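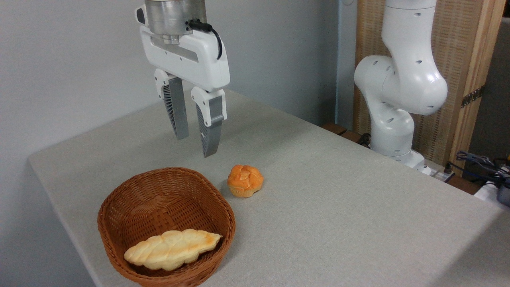
Simgate Bench Cell for Bakery Packing

Posted 2025-06-07 by the Simgate Product Office

The Simgate Bench Cell is a tabletop handling station for bakeries that pack by hand. It is intended for items that vary in shape from one bake to the next, such as braided loaves, knotted rolls and filled buns, and for sites where a conveyor line is neither practical nor wanted.

The cell is supplied with a two-finger gripper. The lower fingers are ribbed, and closing force is set for each product from the operator panel. Up to 20 product profiles may be stored. A new profile is normally prepared by the packing staff themselves, using items from the day's bake, and does not require a service visit.

Effect on existing roles

Purchasers should plan for a change in duties before delivery. Placing product into baskets and trays is the most repetitive part of a packing shift, and it is the part assigned to the cell. Checking colour and finish, setting aside seconds, labelling and answering for the order remain with staff. At the Pongsiri bakery in Skustport, where the cell packs some 2,000 items per shift, packers now alternate between the bench and final inspection. Pongsiri retained its full packing crew and moved the start of the early shift back by one hour.

Simgate recommends that employees who currently do the packing be consulted on bench height, the side from which baskets are supplied, and the placement of the stop button. Operator training takes two days and is held on site. Supervisors attend the second day only.

Site requirements

A level bench and a standard wall outlet are required. The work surface should be matte and of a single colour. Seeds, icing sugar and loose glaze must be wiped from the fingers at each break, and the finger covers replaced after 1,000 hours of operation. Wicker, plastic and cardboard containers are all accepted, provided the rim does not fold inward.

The cell is not rated for product directly from the oven or for wash-down areas. Customers needing wash-down service are referred to the Norka enclosure, which is quoted separately.

Orders placed now will be scheduled for installation from August.

Comments

packline_lead: Does the profile limit include seasonal lines? We change over a lot of ours before Christmas.

Simgate Product Office: Yes, but profiles may be exported and reloaded at any time.

Early shift: We trialled one last winter. My wrists are better for it. Inspection is harder on the eyes, though, so ask for decent lighting.

Related items
Norka Wash-down Enclosure
Replacement Finger Covers, Ribbed
Basket Locating Plate
Operator Training, Two-day Programme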